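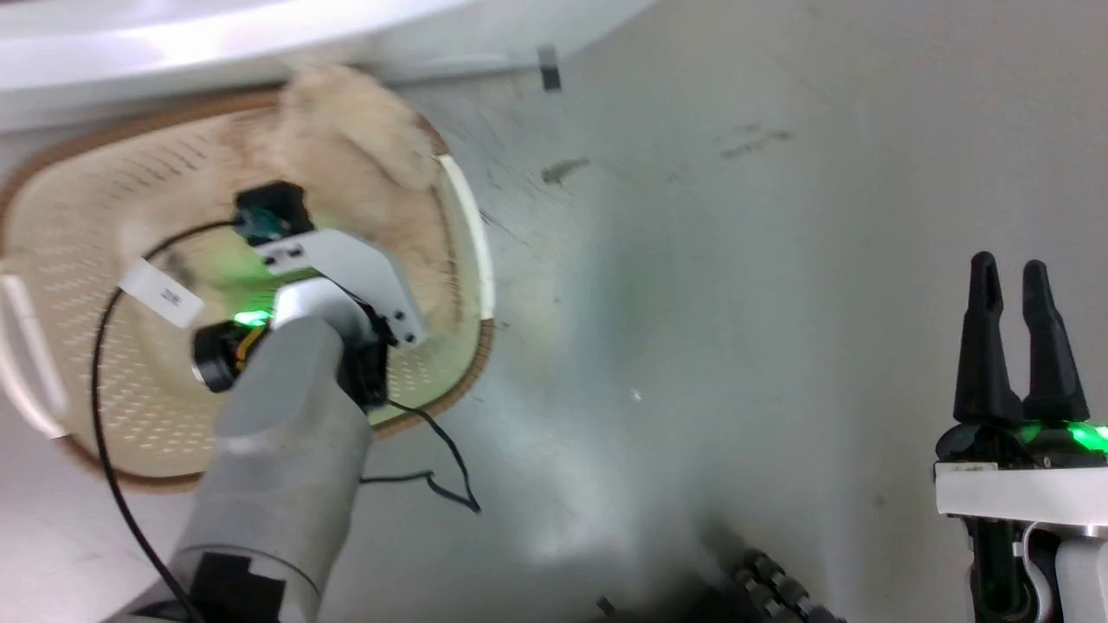

Two-armed robot at the laundry basket, Stiner hall.

About us

Mikby is a textile service company. We wash, dry and fold for hotels, small clinics and sports clubs, and we do it in two halls, Stiner and Lemieux. Today we are 199 employees, and on a normal day over 800 baskets pass through our hands.

For many years the heaviest part of our work was the simplest one: to bend down, take the textiles from the basket, stand up, and begin again. Our people told us in the yearly talks that their backs and shoulders were tired before lunch. So we started the project Clevum, in which robots with two arms learn to take over a part of the basket work.

What did it change? The bending became less for the colleagues in the Stiner hall. They now spend more of the shift on checking, mending and speaking with customers. Some have learned to operate the robots, to stop them when a piece hangs badly, and to write down what went wrong. This training takes place in paid hours and is open to everybody, also to part-time staff.

Not everything is easy. The robots are slower than an experienced person, and thick towels still give them trouble. A few colleagues prefer to work in Lemieux, where all is done by hand – we respect this and keep both ways.

No employee has lost a job because of Clevum. This is written in our agreement with the staff, and we intend to keep it.

If you wish to visit us or to apply for work, please write to our office. We show the Stiner hall to guests every month except June.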